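By Brahim Kabbaj and Wiesława Adamczyk
June
14 shares | 2 comments

4.2 Grouped and lined-up layouts

Layouts of small household objects were divided into two classes. In a grouped layout, objects stand close together at different depths, so that one item may hide part of another. In a lined-up layout, containers share a common line across the table and the space in front of them is kept for work. Figure 6 gives one layout of each class. 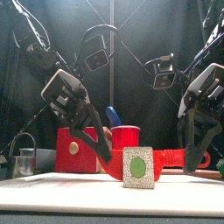
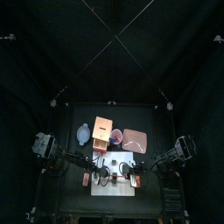 Figure 6. Upper panel: grouped layout with a red box, a red cup and a red tool. Lower panel: lined-up layout with a bowl, a wooden box with a drawer, a pink cup and a tray, and a white board in front.

Estport, June

The full set contains 120 layouts. Every pair of objects within a layout was coded once, giving 2,716 pairs. A pair was coded as overlapping if any part of one object hid any part of the other from the coder's point of view. Overlap was found in 442 pairs. Contact was coded separately, as two objects can overlap in a view while standing well apart on the table.

The grouped layout in Figure 6 shows why the two codes were kept apart. The red cup stands slightly further back than the red box, and a tan object between them is only partly visible. The blue handle behind the space between box and cup was entered as a handle only. The coding rules do not allow a full object name to be assigned from a handle, even when the coder is confident of the answer. The red tool lies across the front and its middle portion passes behind a small card. Its two ends, a hook-like shape at the left and a red loop at the right, were enough for it to be coded as one object.

Color was recorded but was not used to decide where one object ended and the next began. This rule was adopted after a trial round on the Bollberg layouts, in which two neighboring items of the same color were sometimes entered as one. The box, cup and tool in the upper panel are all red. Under the final rules they are separated by outline and by position.

In the lined-up layout, the order from left to right is bowl, wooden box, cup and tray. The row takes up the back half of the table. Each container was given a place number, starting at the left, and a type: open, slotted or drawer. The wooden box was given two types, having a slot in its top surface and a small drawer at its front. The drawer is pulled slightly out and was coded as open. No middle value was used, and any visible gap placed a drawer in the open class.

The cup was coded as occupied. A small blue object pokes out at its lower left rim, but its shape could not be read well enough for a name, and the entry was left as "item in cup." Small tabs on the bowl were treated as part of the bowl. The curved white line across the tray was entered as a surface mark, since it could be a crease and the rules call for the weaker reading when two are possible.

Work areas were coded last. The white board in the lower panel was entered as one area, with its contents listed under it: a small dark cube, a dark rectangular block and a thin red bar. Items on a board were paired with each other and with the containers in the row. The board itself was left out of the pair count.

Most coding disagreements concerned grouped layouts. They fell into two kinds: whether a partly hidden item should be entered at all, and whether a visible part belonged to an object already on the list. Disagreements on lined-up layouts were mainly over container type. The Khattak and Allthorpe layouts, which include more boxes with lids, accounted for most of these. All disagreements were settled by a second reading with both coders present, and the first codes were kept in the data file.

Distances between objects were not taken from the images. Views differ in height and angle, and a gap that looks wide in one may look narrow in another. Section 4.3 therefore uses only order, overlap and container type.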